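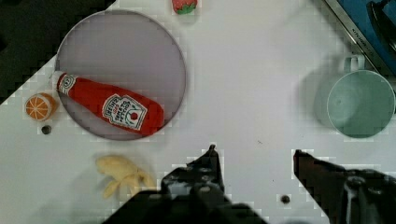 Skolent Tabletop Set: Play Food and Tableware
Data card, version of 11/10/22
Contact: Skye Aitken

Summary

The Skolent set records play food and everyday tableware laid out on a plain white table. It is intended for work on recognising and sorting household objects.

Contents

The release holds 665 layouts. Items include toy fruit, plush food packaging, plates and cups. Objects may rest on or partly cover one another, and a plush bottle may lie across a plate.

Naming

Each item carries one name throughout. A toy fruit is listed under the name of the fruit, whether shown whole, halved or partly peeled. Plush items are listed under the product they imitate, with the suffix "plush". Cups with handles are listed as "cup"; the term "mug" was withdrawn in January.

Known limitations

Printed labels may appear upside down and have not been transcribed. The Estberg subset (270 layouts) has no colour names.

Terms of use

Use for teaching and research is permitted. Corrections should be sent to the contact named at the head of this card, quoting the layout number.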